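Two days with the Dreva home helper

13/07/2018

So I finally got my two days with the Dreva! If you've been reading here a while you know I signed up for the Pondarstead trial program back in the spring, mostly out of nosiness, and then forgot all about it until they emailed me a slot. You go to them for this part. They have a test apartment with a real kitchen, real cabinets and a kettle (yes, I made tea), and you get to put the thing through whatever chores you like while one of their staff sits in the corner with a laptop.

Quick rundown of what's on offer, because the website is a mess. You can rent it for $700 a month with delivery and setup thrown in. There's a minimum of 6 months. Then there's the Orham plan, which is the support part: software updates, a phone line, and somebody who comes out if it gets stuck. I asked if you can skip Orham and save some money and the answer was a very polite no.

I started with the dishwasher, since that's the chore I hate most in the world. My plan was simple. I'd ask for the easy parts first (door, racks, reaching in for one thing at a time) and work up to glasses, which scare me.
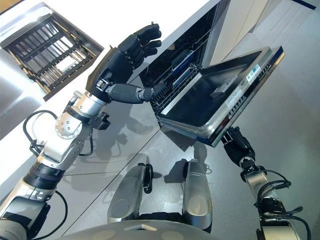 The speed is what you'll want to know about, and it's slow. Really slow. I timed one full unload from my phrase "okay, go ahead" to the door being shut again and got 72 minutes. I could do that in the time it takes my toast to pop. But then I sat on the couch and read for 72 minutes, so who's the winner there? My view changed a lot once I stopped standing over it. If you hover, you'll go nuts. If you leave the room, it's a chore that you didn't do.

Things I liked: it's quiet, quieter than my fridge at home. The voice commands are plain English and it asks when it isn't sure, so I got "which shelf?" a lot on the first day and hardly at all on the second. It will also stop dead if you say stop, and I tested that one more than I probably needed to.

Things I didn't like: the charging. You get a decent stretch of work and then it wants a long rest, and the dock takes up a big chunk of wall. My hallway could not handle it. Also the app, ugh. It keeps a list of every task and I had 131 entries by the end of day two, with no way to search them or even sort them by room. I scrolled for ages looking for one stupid note about mugs.

I put up a short post about the dishwasher test on the first night, and you all had opinions, of course. Mostly about the price, a few about whether it would survive your dogs.
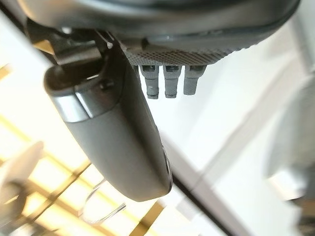 Bíró wrote that for that kind of money you could have a cleaner in twice a week, who'd do the bathroom as well and be gone by lunch. Fair! I did the math on the train home and it's hard to argue with, at least where I live. Where I think it gets more interesting is for people who'd rather not have anyone in the house, or who need small things done at odd hours, like my aunt, who can't bend down easily and won't ask for help with anything, ever. She wouldn't care how long a dishwasher takes. She'd care that she didn't have to call me.

Day two was my grab bag. I'd written a list of small annoying jobs on the back of an envelope and we just went down it. Wiping the counter was good, a little fussy around the corners. Putting a bag in the trash can was a no, and the guy with the laptop said as much before I even tried. Soft stuff and light stuff was where I was most curious, things you can squash if you're careless, because that's about half of what I pick up in a day.

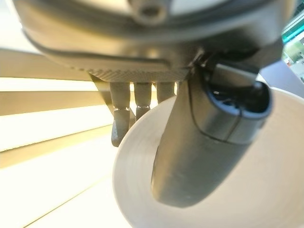
Roll in hand, day two.

Would I rent one? Not this year. I'd want a faster unload, a much better app and a dock that fits in a normal person's home. The 6-month minimum bugs me too, I'd happily pay a bit extra to try it for one. If Pondarstead ever offers that, I'm in, hallway or no hallway.

They're taking names for the next round of trials until the end of July, and the form is on their site under "Visits" (not under "Trials", don't ask me why). It's free, you just have to get yourself there. Bring snacks, the vending machine only had gum.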